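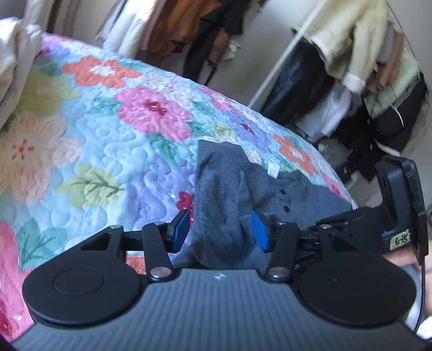 机械工程系 服务机器人教学组

《机器人与日常劳动》课程讲义 第7讲:它到底会不会叠衣服

课前阅读:第6讲末尾关于抓取姿态的两页。没读的同学请至少把图看了。

一、从一件上衣说起

上一讲我们讨论的是杯子。杯子是机器人学界的宠儿:形状固定,刚度足够,抓错了顶多碎一个。这一讲的对象是一件深灰色针织上衣,领口开襟处有三粒小扣子,皱成一团,自己压着自己,躺在一条绣球似的花被子上。在座各位每天早上面对它大概只需要一个念头,有时连念头都不需要。对夹爪来说,两片蓝色指垫之间究竟该夹住哪一点,已经够写一篇学位论文,而且确实有人写了。

先把题目说清楚。“机器人会不会叠衣服”这句话里至少藏着四件事:找到衣服,拎起来,弄明白它现在是什么形状,再把它变成我们想要的形状。宣传片里通常只拍第四件,前三件由一位站在镜头外的研究生完成。

二、柔性物体为什么难

刚体的位姿用六个数就能写完,三个管位置,三个管朝向。布料没有这种好事。理论上它的构型是无穷维的,实际建模时切成网格,哪怕只切1000个节点,状态也已经有三千个坐标分量,还没算速度。更要命的是遮挡:一团揉皱的衣服,相机能看到的只是最外面那一层,袖子在哪里,正面在哪里,全凭推断。

请注意以下几点,考试会考:

1. 自遮挡。衣服折在自己身上,下摆可能压着袖口,袖口也可能压着下摆。单张图像往往不足以区分这两种情况。

2. 接触的不确定性。两指夹下去,夹到一层还是两层,从外观上很难判断。夹到两层,后面所有的展开动作都会走样。夹到三层,往往是把床单也请来了。

3. 材料差异。针织物会伸长,衬衫布会打滑,羊毛起绒,摩擦系数一人一个样。在一种面料上调好的夹持力,换一种面料就要重来。

4. 目标本身含糊。叠好是什么意思?去年课上做过一次调查,同学们对“叠好”的定义之分歧,足以拆散好几间宿舍。

三、背景不配合

实验室里的叠衣台一般是纯色的,白色或者绿色,灯光均匀,台上只有一件衣服。这种条件下的分割算法表现优异,优异到让人产生搬进家庭的冲动。

家里是另一回事。花被子上有粉色的大花,有橙色的,有桃色的,还有绿叶子,底下是浅蓝色的绗缝纹路,鼓鼓囊囊。灰色上衣在这种背景上算运气好,颜色分得开。请各位设想换成一件粉色碎花睡衣,再想想你的分割网络。床的后面还挂着一排衣服,旁边又是一个衣架,米色外套、藏青外套都在视野里,对检测器来说全是“衣服”,置信度个个很高。它得知道要叠的是床上那件,挂着的那些谁也没请它动。

绗缝被面还有一个不大起眼的麻烦:它是软的,而且不平。夹爪往下压,被面跟着陷,你以为指尖已经到了布料下沿,其实只是把整张床压低了一点。桌面上用得很顺的“碰到就停”策略,在床上会停得很随意。

四、手的问题

两指平行夹爪的优点是便宜、结实、好建模,缺点是它只有两根手指。人捏起一件衣服时,拇指和食指会先搓一下,把布料搓出一个褶,再夹住这个褶。这个动作我们从来不教小孩,小孩也会。让夹爪做同样的事,常见办法有三种:

甲,指尖贴地铲入,适合硬桌面,不适合被子。

乙,从上方对准已有的褶皱夹取,成功与否取决于那里真的有没有褶皱,以及褶皱有几层。

丙,先轻压再合拢,靠指垫的摩擦把布料拢起来。指垫材料越软越黏越好用,也越容易沾毛。起绒的针织衫做上一下午,指垫会长出自己的毛衣。

人手持夹爪来完成任务、同时记录动作,是目前常用的做法之一。好处很实在:人的判断力加上机器的手,采到的动作在几何上与机器人末端相近,迁移时少一层换算。坏处同样实在:人会不自觉地替夹爪弥补,手腕一抖就绕过去了,而固定在底座上的机械臂未必够得着那个角度。你在分析这类数据时,务必检查工作空间。

五、几个商用系统,连同我的偏见

Pralano 的叠衣机体积接近一台双门冰箱,要求用户先把衣服平整地夹在入口处。换句话说,它自动化了叠衣服中不太烦人的那一半。Imogen Rudd 在她的用户报告里写道,家里最终的分工是:她负责伺候机器,机器负责叠。这份报告值得全文阅读,语气平和得令人敬佩。

Vidton 走的是双臂通用平台路线。演示中叠一条毛巾,播放速度是20倍,角落里的小字写了倍速,字确实很小。平心而论,毛巾叠得不错,四角对齐。毛巾没有袖子,也没有扣子。

Toom 做的是洗衣工厂。只处理床单和毛巾,尺寸统一,传送带送料,产线上的工人负责把布角递给夹具。这套系统真的赚钱,也真的每天在用。请各位想一想,它成功的条件里有几条与机器人有关,有几条与“不让别的东西进来”有关。

Wiren 尚无产品,有一段很好看的动画。

六、那么,现在能不能

我的回答分场合。车间里,单一品类,有人上料:能,而且已经在做。实验台上,已经铺平的T恤:能,视频速度请自行换算。卧室床上,任意一件衣服,从揉皱状态开始,叠完放进抽屉:还不能算可靠。偶尔成功是有的,但“偶尔”在家务里的含义与论文里不同。论文里十次成八次可以画一张漂亮的柱状图;家里十次成八次,意味着每一篮衣服你都得在旁边看着,那不如自己叠。

经济账也要算。一套双臂系统即便能胜任,它还得与一个对手竞争,此人拥有触觉、常识和两只五指手,叠一件上衣连电视都不用暂停。

七、课堂练习

练习一。取自己的一件上衣,揉成一团丢在床上,只许用两根筷子叠好。记录每次夹取时夹到的层数,以及你骂人的时刻。后者通常对应状态估计失败。

练习二。闭上一只眼睛重做练习一,比较两次的失误类型。

练习三。为“叠好”写一个可计算的评价函数,要求能区分整齐的方块与压扁的一团。Poppy Lockwood 上一届交的答案只用了外轮廓面积,结果得分最高的策略是把衣服塞到枕头底下。评价函数没有错,它只是照你写的办。

练习四(选做)。选一段商用叠衣视频,标出所有剪辑点,估计真实用时,并说明衣服在第一个镜头之前可能经历了什么。

八、作业说明

书面作业用中文或英文均可,3000字以内,超出部分我不看。请附上失败记录,只交成功案例的,我会认为你没做。练习一需要的筷子自备,系里的那几双做抓取实验时夹过别的东西,不建议再拿去吃饭。

下一讲:洗碗。请提前想一想玻璃杯、水和泡沫在深度相机里各是什么样子,再看一眼自己的水槽。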